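Horkine Open Day: Questions and Answers

214 shares | 5 comments

When is the open day?

The next one is in December. Doors open at 10 a.m. and the last group goes in at 3 p.m. Groups are limited to 8 people.

Where do I go?

Come to the Zallbridge entrance on the Jerkstead side of the building. The front lobby is closed to visitors that day. Parking is free.

What will I see?

The main demonstration is our computer work cell, where a robot arm handles desktop PCs and practice parts. A staff member stands with each group and talks through the work. You will also see what the wrist camera sees, on a screen next to the cell.

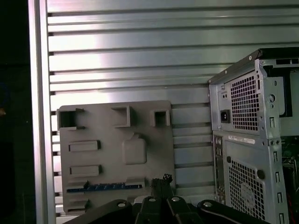
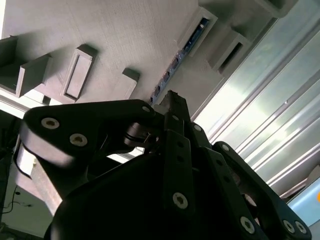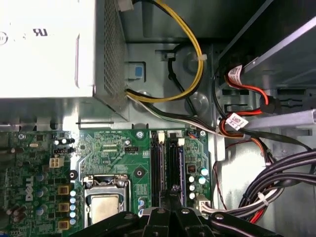

Wrist camera views from the computer cell. The last one is inside a PC with a Dell motherboard.

How long does it take?

Plan on an hour. The robot portion runs 25 minutes and the rest is a walk through the Jaiswal wing, where the parts are made.

Can I operate the robot?

Yes, if you are 12 or older. Each group gets a short turn on the practice plate — the real computers are handled by staff only. Sign the sheet when you check in.

Does the robot ever miss?

Yes. Connectors and latches are hard for it, and you may see it try the same thing more than once. Staff will stop it if a part is at risk.

How many people came last time?

We had 426 visitors. Please book early, as the morning groups fill first.

Is it safe for kids?

Children are welcome with an adult. Everyone stays behind the yellow line while the arm is moving. Closed shoes are required, and long hair should be tied back for anyone taking a turn.

Can I take pictures?

In the computer cell, yes, without flash. In the Jaiswal wing, no.

Can I bring my old PC?

Sorry, no. We do not take donated machines at the open day.

Who do I contact about a school visit?

Write to Augustina Antwi at the visitor desk. School groups come on separate days — tell her the grade and the number of students.

5 comments | Share this page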